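Wekon 26-piece wallpapering kit: my review after two rooms and a very awkward landing

I've been meaning to write this since October, when I finally put the last of the tools back in their bag and promised myself I'd never look at a roll of wallpaper again. (I've already ordered samples for the downstairs loo, so that went well.)

A bit of background first. I'm not a decorator. I can paint a wall so it looks fine from the doorway, and I once papered a chimney breast with a kitchen sponge, a pair of dressmaking scissors and a ruler from a school pencil case. It stayed up for years, mind you, but the bottom edge looked like it had been nibbled. So when we decided to do the box room and the bedroom, and then got carried away and added the landing, I thought I'd buy a proper set of tools and stop pretending.

The one I went for was the Wekon. It's sold as a 26-piece kit, and before you get too excited, a good chunk of those pieces are spare blades. Take the blades out and you're left with a paste brush, a hanging brush, a plastic smoother, a seam roller, shears, a snap-off knife, a plumb line, a folding rule, a pencil, a sponge, a long metal trimming guide and a canvas roll-up bag to keep it in. Oh, and a little plastic hook for hanging the brush on the side of your bucket, which I laughed at and then used constantly.

What I was papering with it

I'm putting this in as it does make a difference to how you get on with the tools. The box room has a paste-the-wall paper from Lahlou, a terrazzo design, all little scattered chips of colour on a pale background. The bedroom has a plain textured one. The landing has whatever was left over plus two more rolls I had to go back for, and I got through seven rolls of the Lahlou alone by the end.

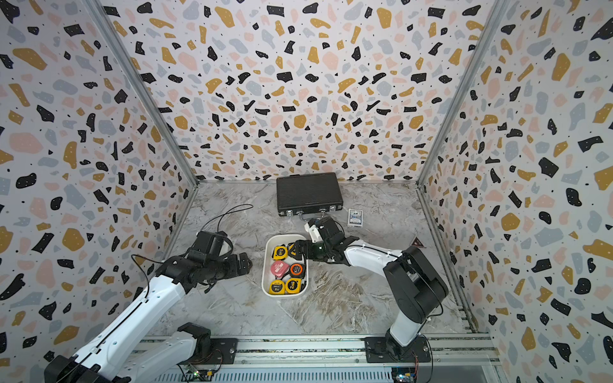

If you've never hung a scattered pattern like that before, I'd say it's a lovely one to learn on. You do still have a match to follow, but the eye is kinder to it than to stripes or big birds. I was a good few millimetres out on one drop behind the door and I have to go looking for it. Stripes would have had me in tears.

Where it does catch you out is cutting. With all those small shapes you can lose your pencil line completely, and I twice trimmed along the edge of a dark fleck thinking it was my mark. A soft pencil on the back of the paper sorted that, and I wish I'd done it from the start.

The smoother

My favourite thing in the whole bag! It's a wide, bendy plastic blade with a felt edge down one side, and you use it to push the air out from the middle. I'd always used a brush before and assumed the plastic ones were a gimmick. I was wrong. It's quicker and it gets right down into the join with the skirting, and when I turned it over and used the bare edge, it made a nice crisp crease to cut against.

Two grumbles. The felt picks up paste very easily, and once it's gummed up it drags, so you need to keep wiping it. And the felt is only stuck on with a strip of adhesive which started lifting at one corner while I was doing the landing. I've glued it back down and it's been fine since, but at the price I'd have hoped for better.

The trimming guide

This is the long metal one, 630mm, with a rubbery handle along the top. You tuck it into the corner or along the ceiling line and run your knife down it. It's long enough that you do most of a drop's width in a single pass, which means fewer places to wobble.

I loved it along the ceiling and didn't get on with it anywhere fiddly. Round the window reveal it was just too big and I kept bashing the sill with it. I ended up using an old filling knife there, and I'd tell anyone buying this kit to keep one handy.

The edge is good and straight, I'll give it that. I checked it against a spirit level (not in the kit, by the way, and it should be) and couldn't see a gap at all.

The knife and the blades

Right, this is where I get cross. The knife is flimsy. The slider has a tiny amount of play in it so that when you press, the blade shifts back a notch, and on damp paper that's exactly when you get a tear. I put up with it for the whole of the first wall and then went and got the Brakonetti knife out of the kitchen drawer, and used that for everything afterwards. It's heavier, the blade locks with a screw and it cost me about as much as a sandwich years ago.

The spare blades do fit the Brakonetti, so they haven't been wasted. They're decent blades too, properly sharp out of the packet. My one bit of advice, which everyone will tell you and which I ignored for far too long, is to snap a new section off much sooner than you think you need to. I was being stingy and trying to get a full wall out of each one. As soon as I started changing every drop or so the ragged edges stopped.

Please do find something sensible to put the old bits in. I used an empty mint tin.

The shears, the roller and the brushes

Shears: long, a bit stiff to begin with, lovely by the end. They're the reason my straight cuts across the roll are now straight. I'm left-handed and they were comfortable enough, although the moulded grip is clearly meant for the other lot.

Seam roller: fine. It rolls. The instructions say to go gently, and I'd underline that if your paper has any texture to it, as I flattened a shiny little track down one of the bedroom joins before I realised what I was doing.

Paste brush: sheds. It shed from the first minute and was still doing it in the second room. I picked bristles out of paste with my fingernails all afternoon. In the end I swapped to an ordinary paint roller, which most people seem to use for paste-the-wall papers anyway, and it was so much faster that I felt silly.

Hanging brush: barely touched it once I'd got the hang of the smoother, so I can't say much. It looks nice.

A word about a work surface

You need somewhere flat and long to measure and cut, and the kit doesn't come with anything. I borrowed a Nelton folding paste table and I'd call it wobbly but willing. The legs lock well enough, but the middle join has a ridge in it that you can feel through the paper, and if you score over the top of it your line jumps. I moved to the kitchen worktop for the smaller pieces and it was so much nicer. A hard, smooth top makes a clean cut far easier, as long as you've got a mat or an offcut of board under your blade. Don't skip that, especially on stone. It's rotten for the blade, and I wouldn't fancy explaining a long scratch either.

Wipe paste off straight away, too. On a pale veined surface it dries to a faint film that you won't notice until the light comes in low in the evening, and then it's all you can see.

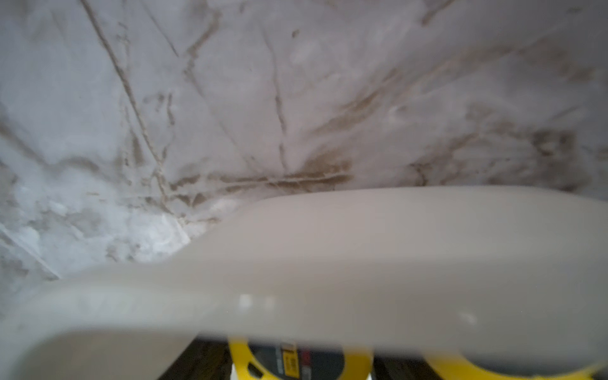

The bag

The roll-up bag is better than I'd expected. It's thick canvas with a stitched pocket for nearly everything, and it ties with a long tape. The trimming guide sticks out of the end, which is annoying, and the sponge has no home at all, so mine goes in a freezer bag. But I've stopped losing the plumb line and that alone has cheered me up.

I did wonder about getting a hard case instead. There's something very pleasing about a case with clips, and you can stack other things on top of it without worrying. The trouble is that half of these tools are odd shapes and the case has to be enormous to take the guide. The bag hangs on a hook on the back of the cupboard door and takes up no room.
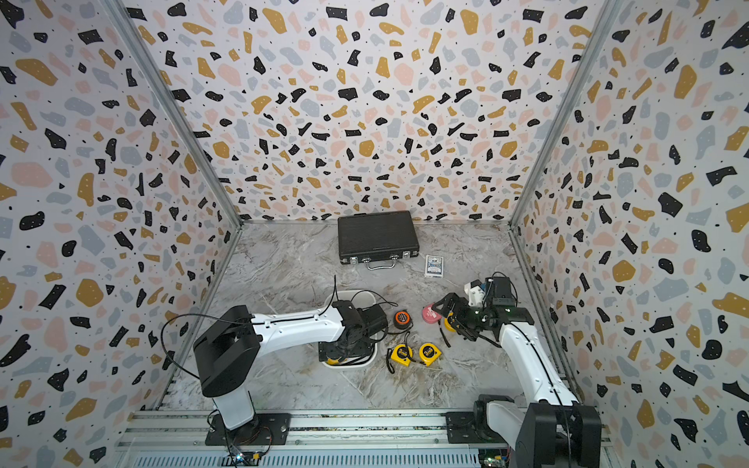 I also had a go at keeping the kit in with the general household tools, but the shears ended up being used for opening compost bags within a week. They now live upstairs and I'm quite fierce about it.

The instructions

One folded sheet, tiny print, and a diagram of a corner that I still can't follow. It tells you to hang your first drop from a plumb line (yes) and to wrap internal corners by a small amount and start again from a fresh vertical (also yes, and it's good advice for an old house where no two walls agree). It says nothing at all about sockets. I'd watch a couple of videos before you start, and please turn the electricity off at the consumer unit before you go anywhere near a faceplate with wet paste.

It also claims you'll get more than 1000 metres of cutting out of the blades supplied. I have no idea how anyone would check that and I'm certainly not going to.

Would I buy it again?

I think so, with a few moans. The smoother, shears and guide are the things I'd have struggled without, and buying those separately came to more than the whole kit when I priced it up. The knife and the paste brush are poor, and I'd budget for replacing both straight away. If you already own a good knife and a roller tray you're laughing.

For a single feature wall I'd probably tell you to get a smoother and a pair of shears and leave it at that. For a whole room or more, go for the kit.

Good points: the smoother, the shears, sharp blades, a bag that's worth keeping.

Bad points: wobbly knife, moulting brush, felt that lifts, useless leaflet, no level.

Four stars from me, and I'll come back and update this once I've tackled the downstairs loo, which has a sloping ceiling and a pipe running up one corner.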